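Last updated: 17th October

Let the students fail in the simulator first

In our robotics class at Karnia we have 18 students and, this year, no real robot before March. Some parents wrote to me that this is a pity. I want to explain why I think it is right.

A student who starts with a real arm is afraid of it. He moves it a little, he stops, he asks the teacher. In the simulator the same student tries five bad ideas before lunch and learns something from each of them.

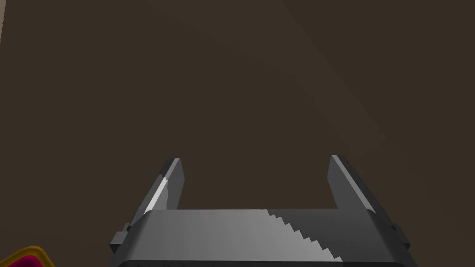 The second reason is patience. Our project this term, which the students named Trirkum, is to tidy a living room with a two-armed robot. It sounds simple. The group has written 123 versions of the program, and most of them were wrong in an interesting way. With real motors I would have said "enough" much earlier — and I would have been a worse teacher for it.
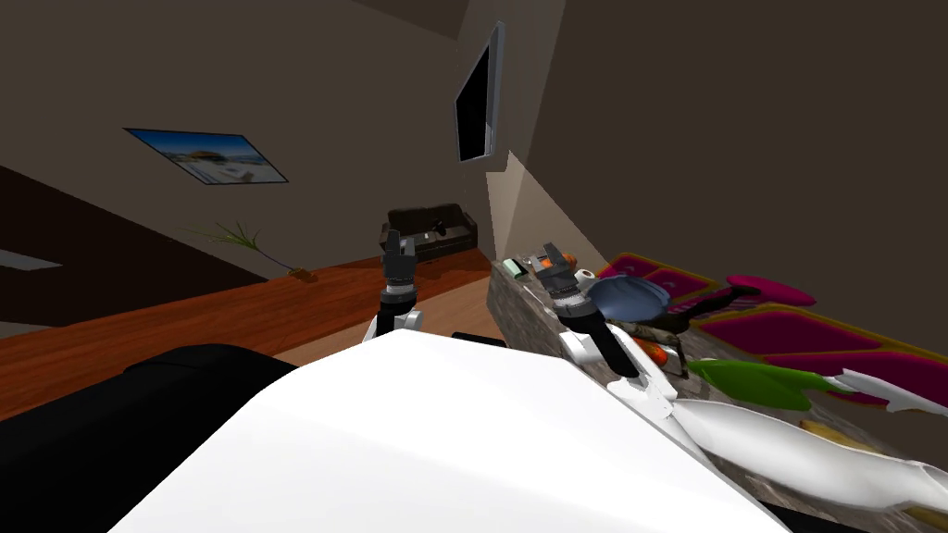 M. Baudry
Teacher of robotics, Karnia

I do not say that the simulator is the world. Friction is too kind there, and light behaves too well. A student can become proud of a program that would fail on a real table. For this reason I ask everyone to write down, before each test, what they expect to happen. The notebook is worth half of the grade, and some students still complain about it.

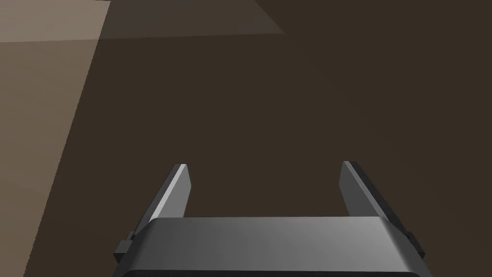

Wrist view in the simulator, gripper open.

In March the class will work with a real arm. I expect that many things will go wrong in the first weeks, and I would like the parents to expect it also. Please come and watch anyway.

Contact: Karnia robotics class, room 215 | © Karnia | Back to top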